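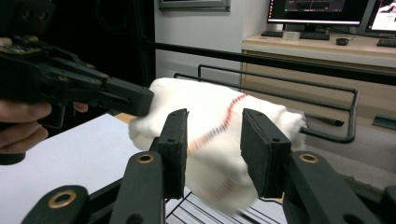 Ostden H4 Handheld Gripper Pair

The H4 is a matched pair of handheld parallel grippers for recording two-handed manipulation of soft goods. Each unit is held by one operator hand, and jaw opening and pose are logged together, so policies can be trained without teleoperating an arm.

Method
The pair was developed for the Nallbridge study of fabric handling, led by Britt-Marie Dahlgren and Sverre Sjöberg. Operators collected 800 demonstrations of grasping, passing and placing compliant items. Of these, 373 include a two-gripper hold, in which both tools contact the same item before one releases. Episodes are segmented at contact and release, and jaw opening is stored as a continuous signal. Binary open/closed labels were tried first and discarded, as they lost the partial squeeze operators use on padded fabric.

Result
Policies trained on continuous jaw opening dropped fewer items at handover than those trained on binary labels. The margin was widest on stuffed articles and negligible on flat cloth. Behaviour on items with heavy seams remains variable and is under study.

Construction
Black finger linkages, black rectangular pads with a textured face. Pads are replaceable in the field. Inspect for glazing every 13 hours of recording.

Supplied with
2 grippers, 4 spare pads, Eklund calibration board, hex key.

Compatibility
Recordings export to the Osby log format. Firmware from September or later is required for synchronized two-unit capture.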